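Saga of the Second Draft, a thread

1/ I have finished the second draft of the fantasy novel. I would like a parade. Failing that, I would like someone to explain why chapter four has two moons in it and chapter nineteen has one.

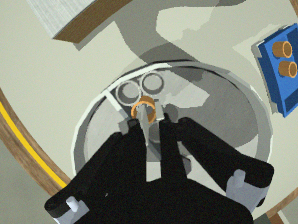 2/ The moon is a small matter compared with the map. In the first draft, the city of Skekberg was a port. In the second it is up a mountain. People still keep arriving there by boat.

3/ I could fix the boats. I like the boats. There's a very good argument on one of them, with a stolen cheese, and I am not moving it to a donkey.

4/ So Skekberg now has a lake. A big one. High up. Don't write to me about lakes.

5/ Names, then. My heroine's sword was called Gistance for 90 pages before a friend asked if it was a typo for "distance". It was. It's staying. She keeps people at Gistance.

6/ The villains are the House of Tiedemann, who were meant to be cold and terrifying and have somehow become the only people in the book with a sensible plan. They want to repair the roads. I'm on their side. This is a problem at the climax.

7/ I tried making them crueller. I gave the eldest a dungeon. He put shelves in it.

8/ Meanwhile the heroine, who I love, spends 3 whole chapters in a tree. When I wrote it in January I thought this was tense. I've now read it in one go and can report that it's a woman in a tree.

9/ Things she does in the tree: thinks about her mother, eats a pear, thinks about the pear.

10/ The tree has been cut to 10 pages. The pear has survived. The mother comes back later and needs a mention or she's just a strange lady at a siege.

11/ Someone asked how the magic works. It's called Enalov, it's very old, and it makes you tired. That's the system. I did once write out proper rules and then found she'd broken every one of them by the end of chapter two, while making soup.

12/ Also, the whole thing is set in the year 1559 of a calendar I never explain. The old king is said to have died "in the twelfth century, when I was a girl" by a woman of sixty. I've decided she's a liar. She's much more interesting now.

13/ Plan for draft three: one moon, one lake, less tree, worse villains. I'm giving myself until the clocks go forward.

14/ Have just remembered the horse. It's been tied up outside an inn since chapter six.

Posted February 9, 2005

Contact | Copyright the author, please ask before reposting | Back to top

Recent threads
Prologues I have thrown in the bin
Why does every inn serve stew
Reading my old dialogue out loud, with regrets
A ranking of fictional swamps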